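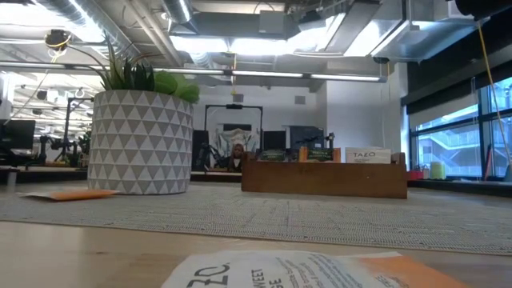

What happens to the people in an office when the dull half of their work gets automated?

Mostly they stay, and their days get stranger. The typing goes first, then the chasing, and what's left over is the stuff that takes judgment, patience or a phone call. Whether that's an improvement depends a lot on who you ask and what time of the afternoon you ask them.

I've spent a fair chunk of the past few months hanging about at Kaewkla, a claims and billing outfit that does the back-office work for physios, dentists and a couple of allied health chains. I started in November, just before they switched on the new software, and kept going back because the story kept changing on me. (Also the tea's good. There's a wooden box of it out on the table near the desks, Tazo and a few others, and I've done my share of damage to it.)

It's a nice enough place to work, if you like ducts. The ceiling's all exposed, silver pipes and strip lights, and there are tall windows down one side with a metal staircase outside. Black monitors everywhere, naturally. If you were picturing automation as something with arms that bolts to a factory floor, the kind they've got here is a program called Clinik, and it reads forms.

That's it, really! It reads forms. A claim comes in from a clinic as a scan or an email or, heaven help us, a fax, and Clinik pulls out the name, the item codes, the dates and the dollar amount, then checks them against the insurer's rules and sends the claim on its way. Before Clinik, a person did that, with two windows open side by side and a mug going cold at their elbow. On a heavy day the team would get through 1,236 of them. I sat with one of the processors during her last week of doing it by hand and I got a headache just watching. She had a rhythm to it, tab, tab, type, glance, tab, and she could hold a conversation about her sister's kitchen renovation the whole time without missing a digit.

She missed it when it was gone, which I hadn't expected. "I didn't love it," she told me, "but I knew when I was finished."

I've thought about that line a lot. When you're keying claims there's a pile, and the pile shrinks, and then you go home. What Clinik leaves behind is the exceptions: the forms it can't make sense of, or doesn't trust itself on. There are around 200 of those a day now, and every one is a little puzzle. The date of service is before the patient's policy started. The handwriting says either a 1 or a 7. The clinic has billed for the left knee and the notes are all about the right. You can clear a dozen in ten minutes and then spend an hour on one, and when you've sorted it there's another sitting behind it.

So the easy claims have gone and the hard ones are all you get. A few people here love it. One bloke who'd been known as the slowest keyer in the room is suddenly the person everybody wants to sit beside, and he's a bit pink about it still. He likes ringing clinics. He'll find out what went wrong, and then he'll find out why it goes wrong every month, and he's talked one dental practice into changing the form they'd been photocopying for years. Under the old targets he'd have been pulled up for being on the phone that long.

Others are worn out. I heard the word "tired" more than I heard the word "worried", and I'd come in expecting it the other way round. The old job had easy stretches built in, when your hands did the work and your head could wander off. Those stretches were rest, even if no one called them that, and the software ate them first.

Management cottoned on eventually, and I'll give them credit for it. The first month they kept the old daily targets and simply shaved them down, and it was a mess. People cherry-picked. The nasty ones sank to the bottom of the queue and sat there until a clinic rang up cross. Now the queue deals them out in a mix, and everyone gets a turn each week on what they call the bench, where you look through claims Clinik has passed on its own and check that it got them right. It's slower and quieter, and people seem to come back from it in a better mood.

The bench has turned up some beauties, too. For a while Clinik was reading a clinic's logo as part of the patient's surname. Another time it decided a whole batch of hydrotherapy sessions had happened on the same morning.

And jobs? I asked, of course. The team lost 3 positions, all through people leaving who weren't replaced, and gained one new role that's half trainer, half software wrangler. Nobody was shown the door. But I also asked what'll happen when Clinik gets better at knees and sevens, and the operations manager was quiet for a bit before saying she'd rather not promise anything she couldn't keep. I liked her for that. I'm not sure the staff in earshot found it much comfort.

There's another site coming on in the next 6 months, the Metunwood office, where the work is older and messier and a lot of it's still on paper. A few of the Kaewkla crew have been asked to go over and help them through it. The slow keyer's put his hand up. The woman with the sister's kitchen hasn't decided; she's asked whether they'd consider giving people at Metunwood an hour of plain keying each day, on purpose, just to let their heads go soft for a while. She was told it'd be looked into. Last I heard she was drafting the proposal herself, between exceptions.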